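Section 4: Setting up your Plakance wall rail

You've got the box open and the parts checked off against the sheet in Section 3, so now comes the fun part! A rail changes how a kitchen feels to cook in, and most people have theirs up before lunch.

Before you drill

Choose a stretch of wall you can reach without leaning over the hob. The standard rail is 788 mm long and the long one is 1242 mm. Both use the same brackets and the same screws, so everything in this section applies to either.

CAUTION: Check for cables and pipes with a detector before making any holes. Take extra care directly above or below sockets and switches.

CAUTION: Keep the rail at least 300 mm to the side of a gas burner.

1. Clear the worktop underneath and give the wall a good wipe down. Let it dry fully.

2. Hold the rail up at a height that suits whoever cooks most. Try it with your arm relaxed, then go a touch lower than you first thought — long ladles need room above them when you lift them off.

3. Mark the left bracket in pencil. Use a spirit level to carry the line across, then mark the right one.

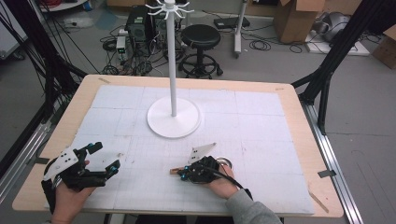 4. Drill both holes to a depth of 62 mm and brush out the dust. The grey plugs are for brick and block, the clear ones for plasterboard. If your wall is old and crumbly, go gently and switch the hammer action off.

5. Push the plugs in until they sit flush, then screw each bracket on. Stop when it feels snug. You'll want a little play until the rail is in.

6. Slide the rail through both brackets, check the level one last time and tighten up fully.

7. Press the end caps on. They click, and it's a very satisfying click.

Note: Tiled wall? Put a cross of masking tape over each mark so the drill bit doesn't wander, and use a proper tile bit until you're through the glaze.

Hanging things up

Now you get to fill it! Finlay Matheson, who drew the first Plakance hook, still puts his heaviest pans nearest the brackets and works inwards with the lighter stuff. It's a good habit to copy. Hooks lift off without tools, so shuffle them about for a week or so until your hand goes to the right place by itself.
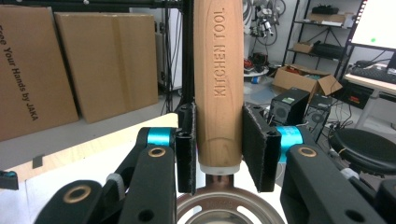 Wooden handles like a bit of air on all sides, so leave a finger's width between them, and dry them with a cloth before they go up. Rub in a few drops of food-safe oil when the grain starts to look pale (October is a nice time for it, just before the heating goes on and dries everything out).

Note: Knives don't belong on the open hooks. Use the Ondaleck magnetic strip, which clips to the same rail — see Section 6.

If the rail sags or rattles

a. Take everything off and look at the brackets. A loose screw is by far the likeliest cause.

b. If a plug turns in the wall, take it out and fit the next size up from the spares bag.

c. Still moving? Write to Mwangi Nyanda on the Cladon help desk with a photo of the wall and the bracket, and he'll suggest a fixing to suit.

Section 5 covers adding a second rail underneath the first.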